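Data Collection Operators (part-time, fixed term)
Briteneo - Evthorpe site
Posted March 26, 2025

Do you fold your shirts? Would you be willing to do it 2,000 times, through a pair of grippers, for money?

Briteneo is hiring operators for Munteanu, our project to teach a robot arm to handle clothes. So far the arm has 897 usable examples to learn from and the confidence of someone who has read half a manual. We need more examples, and we need them from people who can stay patient with a sleeve.

What you'll do

You'll steer the arm by hand controls, one garment at a time, while the wrist camera records. You start each take, finish it or abandon it, and log which. Abandoned takes are useful too - we have 187 of them and we're very fond of a few.

Red cloth on the wooden table, seen from the wrist:
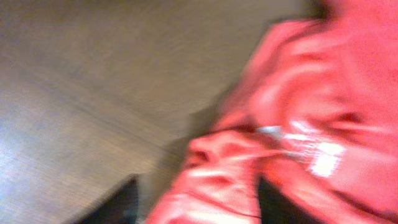
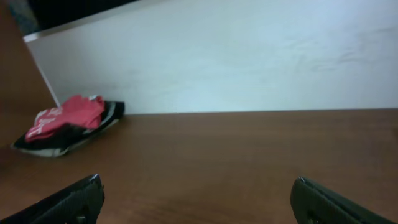 What we're looking for

Steady hands and a high tolerance for repetition. Robotics experience is welcome but won't get you out of the training shift. Gamers do well at this. So do people who have dressed toddlers.

What you get

Paid four-hour shifts starting in April, with a break every 53 minutes (we tested longer, and the folding got strange). Coffee is free and fairly good.

How to apply

Use the form on the Skillatwood jobs board and tell us, in two or three sentences, how you fold a fitted sheet. "I don't" is an acceptable answer.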